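Progress report to the Idera Fund
Celebrity desk, Ivham Weekly
Covering the months through July

Thank you, first of all, for your patience with us while we got this half of the year written up. You asked at the last check-in how the entertainment pages were coming along under the grant, and I'm happy to say there is a good deal to tell.

We published 284 stories on the desk in this period, mostly red carpet, breakups and makeups, and the hair and beauty items that our readers never seem to tire of. Of those, 147 were written in-house, which was the thing you most wanted to see grow. The rest came from the Hesard wire and were edited here before they ran. I had hoped to get the in-house share higher, but awards season swallowed us whole for a while and we leaned on the wire more than I'd planned.

The Chávez photo archive is now open to the whole desk. It took longer than promised (the captions on the older premiere pictures needed a lot of checking, and a few dresses had been credited to the wrong designer for years!), but writers can pull from it themselves now and our picture costs have come down.

We ran 14 corrections, nearly all of them ages and wedding dates. I would like that number to be smaller. Every story about a split or a custody filing now gets read against the court papers by a second editor before it goes up, and that has slowed us a little on busy evenings.

The "Stars at Home" column, which covers what famous people wear when they aren't dressed up for anybody, has become a favorite and brings in more reader mail than anything else we do.

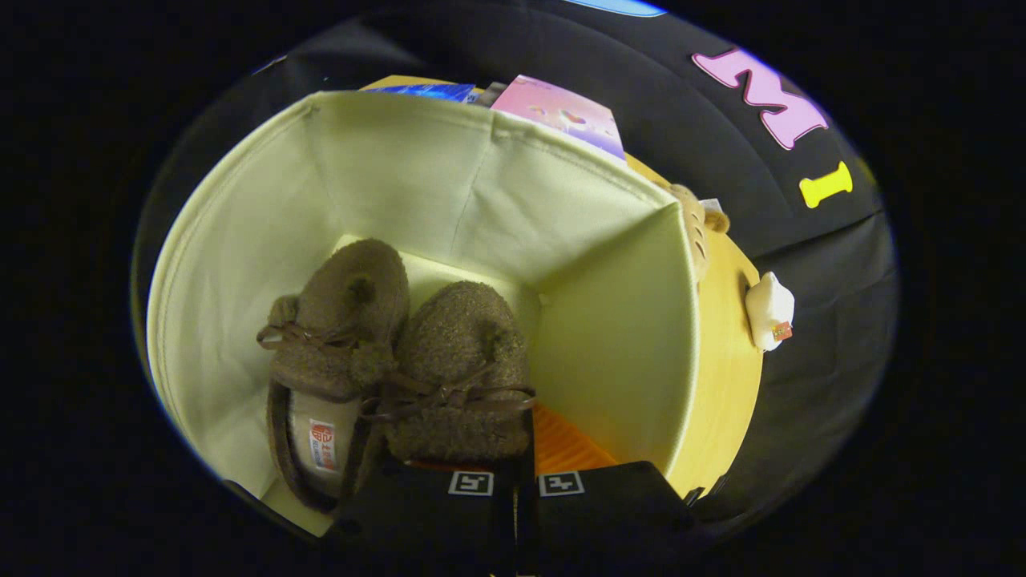
We have 2 requests for the coming months. The first is to move the unspent travel money over to freelance fees, as we covered most of the festivals from our desks. The second is a short extension on the podcast, where we have a pilot recorded but aren't happy with the sound yet. I can send the revised budget by Monday if that would help you decide.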